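Road trip snacks for kids, Risdale to the coast
Family Travel > Driving

samah_sq
We're doing the Risdale drive on Saturday, 8 hours with two kids in the back. Last time I packed grapes and crackers and spent the next month vacuuming. What do you lot bring?

endang.s
Chips in the hard canisters, every time! They don't get crushed, the lid goes back on, and the kids can hold their own (no fighting over one bag). 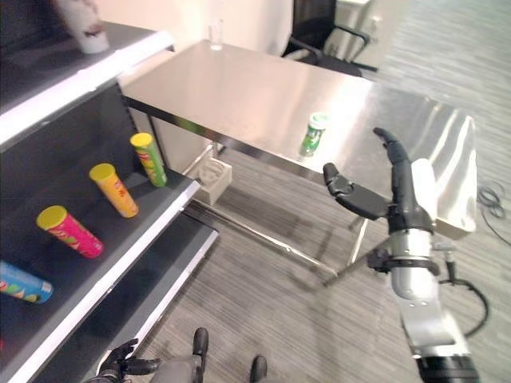
I also freeze a couple of water bottles the night before and chuck them in the esky — they're good to drink by lunchtime.

Mounir_S
Disagree, sorry. All that salt and you're stopping every 30 minutes for the loo. We do cheese sandwiches and apple slices, and Mum gets the lollies.

nabila_a
Apple slices go brown before you've left the driveway, Mounir. Mine won't touch them.

Mounir_S
Squeeze of lemon!

samah_sq
Okay, canisters AND sandwiches. Is the bakery at Bremomside still open early?

nabila_a
It was in March. Get the cheese scrolls.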